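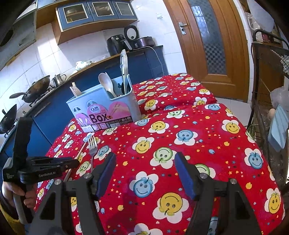
Leena Partanen
Data lead, Trostoneo
June | 11 comments | 3 shares

We're up to 701 episodes of putting utensils into the holder, all two-handed, all in real kitchens. Fork and chopsticks start on the table, tongs and spoon are already in. My question is about tablecloths. Should I keep the busy ones or ask people to take them off?

driltau_mike
Take them off. We trained on 56 patterned episodes last year and the policy kept closing on printed shapes. Those smiling faces are all over the cloth.

pannukakku
Disagree. People have tablecloths. If it only ever sees bare wood it will fail in the first house you send it to. Keep the cloth and vary it.

driltau_mike
Vary it, sure. How many cloths does she have?

Leena Partanen
14 so far. The red one is in too many episodes, I'll admit that.

hexkey
Cloth wouldn't be my worry. Chopsticks are thin and one tip is sitting right over them. Do your people back off before they start the grasp? If not you get a lot of clips where the wrist view never has the whole object.

Leena Partanen
Some do, some don't. I'll add it to the instructions.

pannukakku
Also move the holder between episodes. Ours always sat back left and the model learned the spot.

driltau_mike
Agree with that one. Still say cap the red cloth.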